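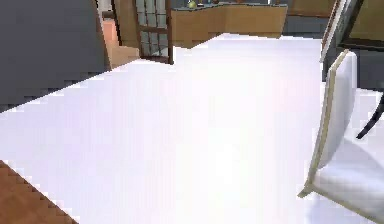

Departamento de Compras y Mobiliario · Boletín interno

Las mesas de Plusham siguen de camino. Salieron del almacén en septiembre, según Harkley, que desde entonces nos ha mandado 3 fechas de entrega y un calendario de pared. El pedido es el 3886; quien llame para preguntar, que lo tenga a mano, porque se lo pedirán cuatro veces. Las blancas van a la segunda planta y las sillas, casi 50, al comedor. Rogamos no reservar sitio con chaquetas. Los albaranes antiguos de Beneš se recogen en la ventanilla de Compras, por las mañanas.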